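Walk the Dodosholm Coast Path With Us - Hikers Wanted!

We're looking for people who love long days on foot to join our trail-testing group this August. Humcombe Trails is putting together a new guide to the Dodosholm Coast Path, and we want real hikers to walk it with our draft pages in hand and tell us where we got it wrong.

You'll walk one or more stages, from the easy harbor loop to the big climb over Tshabalala Ridge, which tops out at 1393 feet and has my favorite view on the whole island (bring a windbreaker). You don't need to be fast. You do need decent boots, some hiking experience and a willingness to scribble notes in the rain!

We cover the ferry, your bed and breakfast, and pay $200 per stage for your written notes. Groups set out at 7 a.m. - coffee is on from six.

To apply, send us a few lines about the best trail you've ever hiked, and say which stages you'd like.

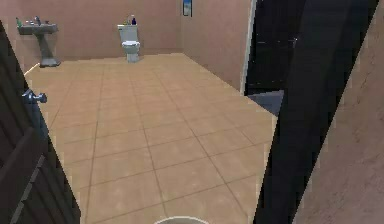
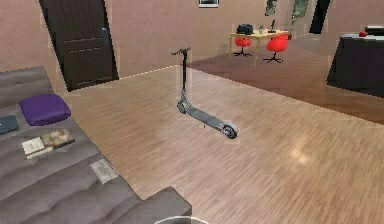

Comments

Bistex: Did the harbor loop last spring and loved it. Is the ridge stage okay for someone who has only done day hikes?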